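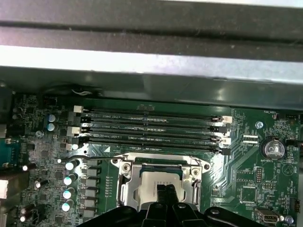 Memory slots on a computer motherboard.

Ostberg Library to Replace Public Catalog System

Saturday, December 9, 2023

The Ostberg Public Library will close its online catalog for 4 days later this month while records are moved to a new system, the library announced this week. All branches will keep their normal hours during the change.

The new catalog, supplied by Celtura, replaces software that the library has used since its last building renovation. Patrons will be able to borrow and return items at the front desk while the catalog is offline, but they will not be able to place holds, renew loans or check their accounts from home.

"We ask patrons to bring their library cards with them, as staff will not be able to look up accounts by name," said Hauwa Garba, director of library services. "Any item due during the closure will be renewed automatically, and no late fees will be charged."

Holds placed before the closure will keep their place in line. Saved reading lists will not be carried over — patrons who wish to keep them should print or download them in advance. Card numbers will stay the same, but each account holder will be asked to choose a new password at first sign-in.

The library will offer 5 training sessions on the new catalog, each lasting 45 minutes, in the ground floor meeting room of the Achari Street branch. Registration is required and may be completed at any service desk. Printed guides in large type will be available on request.

Comments

pagemarker: Will the interlibrary loan form still work? I have two requests in from November and no word on either.

Angus Jardine: The old search never could find anything with an apostrophe in the title. Hoping that gets fixed.

dorrit_l: Thanks for the heads up about the reading lists. Mine goes back years.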